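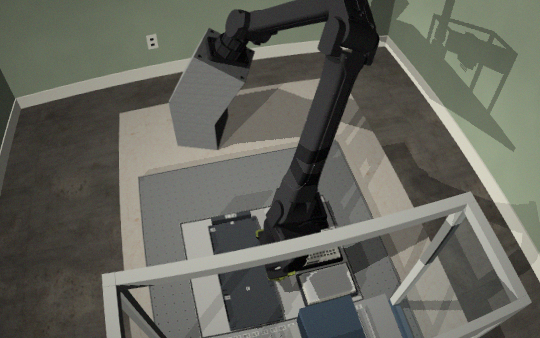
Search this site Search

Brirnotora Flunari Dehumidifier: One Season in a Block Basement

The Flunari is a compressor dehumidifier rated by Brirnotora at 20 pints per day. It sits at the small end of the company's line and is sold for basements, laundry rooms and crawl spaces of up to 1,000 square feet. The test unit was bought at retail in Hamdy in late May and ran until the middle of October in an unfinished basement with painted block walls, a slab floor and one floor drain. It replaced a Gukska unit of the same rating that had lost its refrigerant charge.

Readers with a finished basement should note that the block walls here pass moisture all summer. Load is higher than in a space with a vapor barrier behind drywall, and run time should be read with that in mind.

Setup

The unit ships upright and the manual asks for a rest period before first power-up. The casters are already fitted. The handles are molded recesses on each side, deep enough for a full grip with work gloves on. The power cord exits low on the back and wraps on two plastic hooks, one of which has a burr on the inner edge that should be filed off before it marks the cord jacket.

A drain hose isn't included. The outlet takes a standard garden hose thread, so any short hose will do, but the fitting is recessed and a hose with a large octagonal collar won't turn all the way in. A washing machine hose with a slim collar went in by hand and hasn't leaked. The plug that covers the outlet is loose when removed and has no place to be stored. Tape it to the back panel.

Controls

There are five buttons and a two-digit display. Set point is adjusted in steps of five percent. Fan speed is high or low. The timer counts down in whole hours and can be set for either on or off, though the panel uses the same indicator light for both and you have to remember which one you asked for.

After a power failure the unit comes back with its last set point and fan speed. The timer setting is lost. This matters in any basement on a circuit that trips now and then, and the older Gukska didn't do it; that one came back in standby and stayed there.

The display shows measured humidity when the unit is running and the set point only while the buttons are being pressed. Brightness can't be changed. There's no remote and no wireless function, and I didn't miss either.
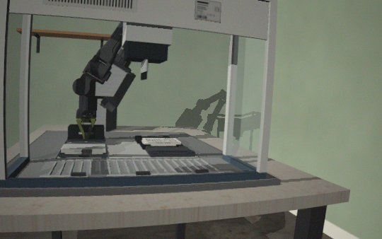

T. Ellery Voss

Humidity sensing

The built-in sensor is mounted behind the intake grille on the left side. It was compared with two standalone hygrometers, both checked beforehand by the salt method. One hygrometer hung from a joist in the middle of the room and the other sat on a shelf near the north wall.

With the fan running, the Flunari read lower than the joist hygrometer by three or four points. The gap was steady from week to week, so it can be corrected by setting the unit lower than the figure you want. With the fan stopped the reading drifts, because air inside the cabinet is warmed by the compressor and reads dry. The firmware handles this by starting the fan at intervals to sample the room. Sampling is audible from the stairs but brief.

The north wall shelf stayed wetter than the rest of the room all season. That's a circulation matter and no portable unit will fix it from the opposite corner. Moving the Flunari to the middle of the long wall helped more than any change in set point.

Water removal

At the start of the season the joist hygrometer stood well above 60 percent. The unit was set to 50 and run on high fan with the bucket in place. It ran without a break through the first two days, and the room came under 60 on the second. From then on it cycled.

In the dampest stretch of July the bucket filled in 8 hours. For most of August it needed emptying twice a day, and by October once every few days. I moved to the drain hose before the end of June and went back to the bucket only for short periods to check output. The rated 20 pints is quoted for warm air, as it is for every machine in this class, and a cool basement won't see it. Anyone shopping on the rated number should buy one size up.

Bucket

The bucket slides out from the front. It has a carry handle that folds flat and a partial lid with a pour opening at one corner. The lid keeps water from slopping on the stairs. It also keeps a hand from reaching the back of the bucket for cleaning, so it has to be unclipped, and the clips are thin. One is already whitened at the bend.

The float is a foam block on a plastic arm. It shuts the compressor down before the bucket is full to the rim, with enough margin to carry it level. If the bucket is pushed in at an angle the float arm can catch on the housing and the unit will report a full bucket when it's empty. Pull it out and seat it again with even pressure on both sides.

Noise

On high fan the compressor and fan together are loud enough to hear in the kitchen above through a closed door. On low fan the compressor hum is the larger part, and it carries through the floor more than through the air. A scrap of rubber stall mat under the casters took out most of the hum. The Gukska was louder in use but had a lower pitch that was less noticeable at night.

There's a clack at compressor shutdown. It was there on the first day and hasn't changed.

Frost

Coil frost is the usual limit on these machines in spring and fall. The Flunari has an automatic defrost that stops the compressor and leaves the fan on. During the last week of the test, with the basement cool in the mornings, defrost came on often and little water was collected. The coil cleared each time. The manual gives a minimum operating temperature and I'd take it at face value, then shut the machine off for the winter.

Maintenance

The filter is a washable mesh in a plastic frame and comes out from the side without tools. It needs rinsing every couple of weeks if there's a dryer in the same room. The filter light runs on hours of fan time and knows nothing of the actual condition of the mesh. Hold the button for three seconds to clear it.

The back panel comes off with screws, all the same size and length. With it off, the coil face can be reached with a soft brush. The fan wheel can't be cleaned without pulling the motor.

Cost to run

I logged consumption at the outlet with a plug-in meter. Steady draw with the compressor on was close to the nameplate. What moves the bill is the set point. Going from 50 to 45 percent added a good deal of run time for a change I couldn't detect by feel or smell, and I went back to 50 after a week.

Summary of findings

Good: recovery after power loss, drain fitting thread, steady sensor offset, tool-free filter.

Poor: lid clips, timer indicator, recessed drain outlet, no storage for the plug.

The area rating is optimistic for bare block. In a basement of some 1,000 square feet with untreated walls, the next model up is the better purchase. For a smaller space, or one with a vapor barrier, the Flunari holds its set point and I'd buy it again over the Gukska. The warranty card asks for the serial number, printed inside the bucket bay on the right, so copy it down before you fill the bay with a bucket and forget where it is.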